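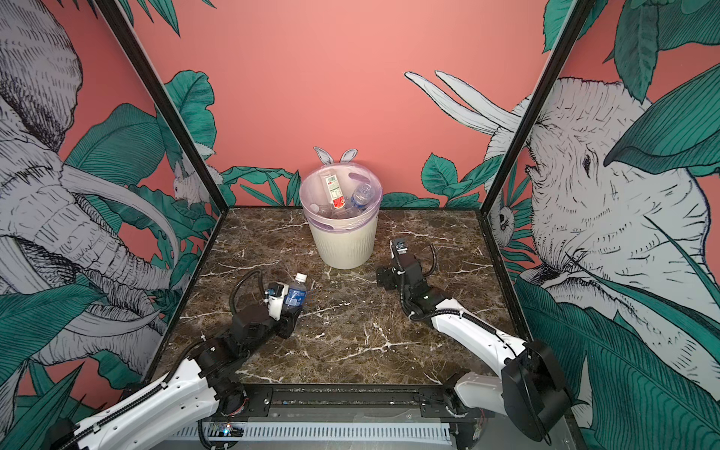
Elefantes y hojas tropicales sobre fondo rosa coral.

Warkumard amplía a la hostelería de Guimarães su servicio de devolución de envases

Guimarães, 18 de febrero de 2024. Warkumard extiende a bares, restaurantes y comedores de empresa el servicio Forker, que hasta ahora funcionaba solo en comercios de alimentación. Los establecimientos adheridos podrán entregar botellas de plástico vacías, con su tapón, y recibir un abono en la factura del mes siguiente.

El servicio arranca con 50 locales del centro de la ciudad y de las zonas próximas a la estación. Cada uno dispone de sacos numerados con capacidad para 200 botellas pequeñas. La recogida se hace a primera hora de la mañana, antes de la apertura al público, y el conductor deja en el momento los sacos de repuesto.

La prueba previa, realizada en enero, sirvió para corregir dos problemas. El primero era el espacio: muchas cocinas no tienen sitio para un contenedor rígido, y por eso se ha optado por sacos colgados de un soporte de pared. El segundo eran los líquidos. Las botellas con restos ensucian el resto de la carga y obligan a apartar sacos enteros, de modo que las condiciones del servicio piden ahora vaciarlas antes de depositarlas. No hace falta enjuagarlas ni retirar la etiqueta.

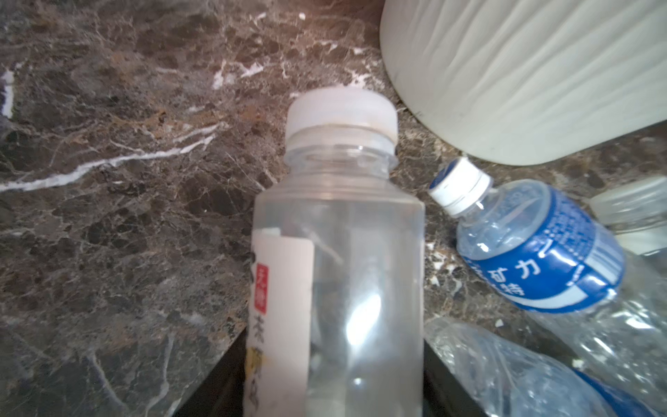 Botella transparente con tapón blanco de rosca, casi vacía.

El abono se calcula por unidades y no por peso. Los locales que superen las 1000 botellas al mes pasan a una tarifa mejorada, que se aplica de forma automática y no exige firmar un contrato nuevo. El detalle de las entregas – fecha, número de saco y unidades admitidas – puede consultarse en el área de clientes durante 30 días.

Quedan fuera del servicio los envases de aceite, los de productos de limpieza y cualquier botella de vidrio. Los tapones sueltos se admiten en una bolsa aparte, sin abono.

Warkumard ofrece además una sesión breve para el personal de cocina y sala, en el propio local y fuera del horario de comidas. La sesión es gratuita y se solicita al darse de alta.

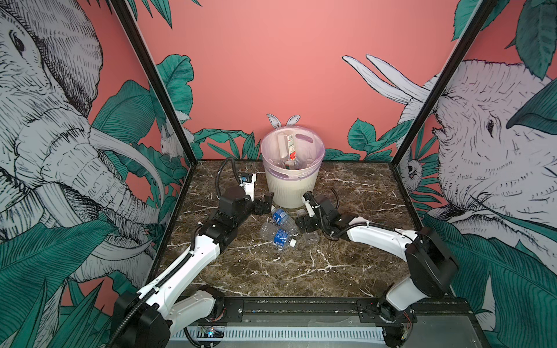
Según Itsuki Kamata, el abono por unidades es más claro que el sistema por peso, aunque los locales pequeños tardarán en notar la diferencia en la factura y agradecerían una segunda recogida semanal en verano. Warkumard estudiará esa petición cuando disponga de los datos del primer trimestre.

La empresa prevé llevar el mismo servicio a Havholm una vez completada la fase actual. Las tarifas para esa localidad se publicarán por separado.

Los establecimientos interesados pueden inscribirse en la oficina comercial de Warkumard en Guimarães o a través de su transportista habitual.

Contacto de prensa: Aoi Murakami, Warkumard, departamento de comunicación.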